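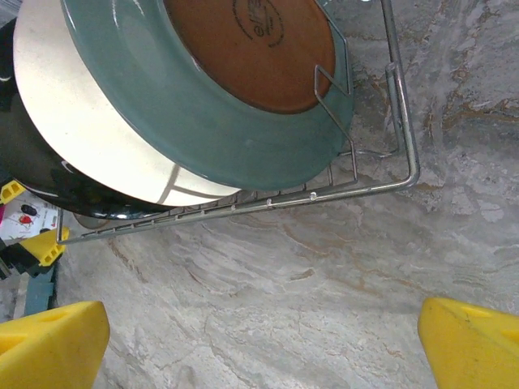 Ah-rin Yeom wrote in to say that her plates come off the rack with cloudy spots no matter what soap she buys, and would I please stop recommending soap. Fair. Put the soap down, Ah-rin. Spots are mostly minerals left behind by hard water, and the fix is in how you rinse and dry.

## What you need

- White vinegar, the cheap kind
- A big bowl or a second sink
- A rack that holds plates upright
- A lint-free towel, if you have the patience

## Steps

1. **Scrape, then wash.** Glasses first, plates next, the lasagna pan last. Change the water when you can no longer see your hands.
2. **Rinse hot.** Use the hottest water your fingers will put up with. It runs off faster and leaves less behind.
3. **Dip.** Mix one part vinegar to four parts water and give each plate a quick bath. The kitchen will smell like a pickle for a few minutes.
4. **Stand them up.** Leave a gap between plates so air can get through.

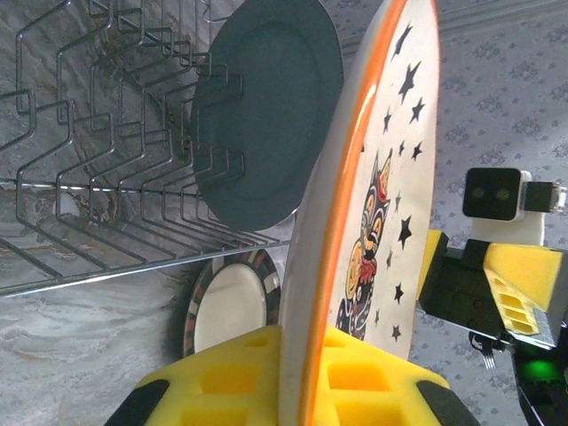
5. **Walk away.** Give it an hour. If you're in a hurry, towel them, starting at the rim and working in.

## If the spots stay

Hold the plate under a bright light and scratch a spot gently with a fingernail. Chalky stuff that lifts is mineral, and ten minutes in straight vinegar should shift it. Gray lines are usually metal left by knives and forks, and want a mild powder cleanser and a soft sponge.

A filter may help too. Mine is a Jalell, cost $128, and came with a 29-page manual, most of it warnings about the filter.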